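Ticket: Newsletter from the Kurkier mail tool landing in spam
Status: Solved
Opened by: Waldemar Wilczyńska, Astidska pet supply

Hello, and thank you for looking at this. Our February newsletter went out to 3,000 subscribers and only 26 people opened it, which made my heart sink a little – we normally hear from more than that by lunchtime. My sister found hers in the spam folder.
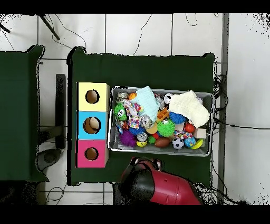 I had moved our domain to Nevance the week before, and I have a feeling I left something behind in the move. The sending address is the same as ever.

Reply from Senad Kovačević, Mendonça support

Hi Waldemar, what a clear write-up, thank you! Your feeling was a good one. The SPF record didn't come across to the new host, and the DKIM key is missing too. Please try these in order:

1. Sign in at Nevance, open the DNS page and add the SPF line from your Kurkier settings.

2. Add the DKIM key as a TXT record, all in one piece with no line breaks.
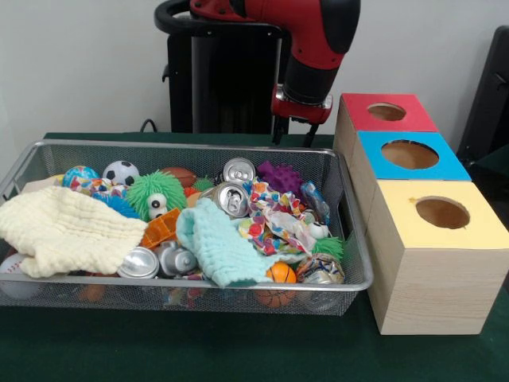

3. Leave it overnight, then send a test to 40 addresses before you mail the whole list.

Waldemar, 9:15 a.m.

All done, and the test reached the inbox for everyone I asked. I sent the next 300 after breakfast and those look fine as well.

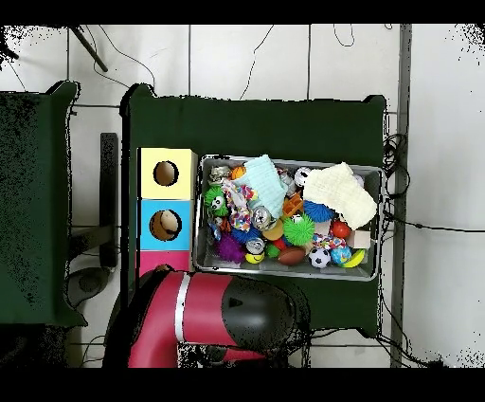 Should I send the February issue again?
Send it only to the people who didn't open it, and change the subject line.

Lovely, I'll do that tonight once the shop is shut.
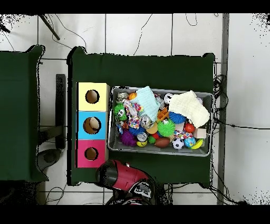

How long should I keep the old DNS records?
Keep a copy for a month, then delete it.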